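Ticket: Wi-Fi drops in back half of building after router swap
Product: Zodalard mesh router, two satellites
Status: Solved
Opened by: office account, Primbridge branch

Problem as first reported

We replaced our old router with the Zodalard in March. The front office is fine. In the back half of the building the connection drops several times a day, comes back after a minute or two, and drops again. Laptops show full bars the whole time but pages will not load. Wired computers on the same router are not affected.

The label printer is the worst. It goes offline and stays offline until somebody turns it off and on. We print over 60 labels on a normal morning, so this is a real problem for shipping.

What we had tried before opening the ticket

Restarted the router and both satellites. Helped for part of a day.
Updated the firmware from the admin page. No change.
Moved satellite 2 from the shelf to the top of the filing cabinet. Signal number went up, drops continued.
Turned off the 5 GHz band. Fewer drops but everything was slow, so we turned it back on.

Reply from support

Please send the system log from the admin page (Advanced, then Logs, then Save). Also tell us which channel each satellite is using and whether the satellites are connected by cable or wirelessly. If there is a switch between the router and a satellite, give the make of the switch.

Update from customer

Log attached. Satellite 1 is wireless. Satellite 2 is on a cable that goes through a Zanard switch in the supply closet. Both satellites show channel 47, which I did not think was a normal number, but that is what the page says.

The log has the same line over and over in the afternoon: "backhaul changed, wired to wireless," then "wireless to wired" a little later. I don't know what that means but it matches the times people complained.

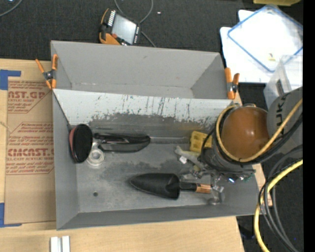
PRIMBRIDGE, March - Second update, 4:10 p.m.

Support asked us to take the switch out of the path for a test. We ran a long cable straight from the router to satellite 2 and left it overnight and through the next day. No drops in 24 hours. The printer stayed online the whole time.

Then we put the switch back, using a different port and the original cable. The drops started again before lunch. Swapped the cable for a new one and kept the switch. Still no good. So the cable is fine and the switch is the problem, or something about how the router talks to it.

Reply from support

The log shows satellite 2 losing its wired link for a few seconds at a time. When that happens it joins satellite 1 over the air, then goes back to the cable when the link returns. Devices connected to it stay connected to the Wi-Fi but lose traffic during the change, and this is why the bars look full. Some printers do not recover on their own.

The channel number is a display error in this firmware. You can ignore it.

Please check the switch for a power saving setting, usually called Green Ethernet or EEE, and turn it off on every port. If there is no such setting, replace the switch.

Final update from customer

Found the setting. It was on for all ports. Turned it off, saved, restarted the switch and then the router. It has been 7 days with no drops. I also gave the printer a fixed address while I was in there - probably not needed.

Please leave the channel display bug open on your side. OK to close this one.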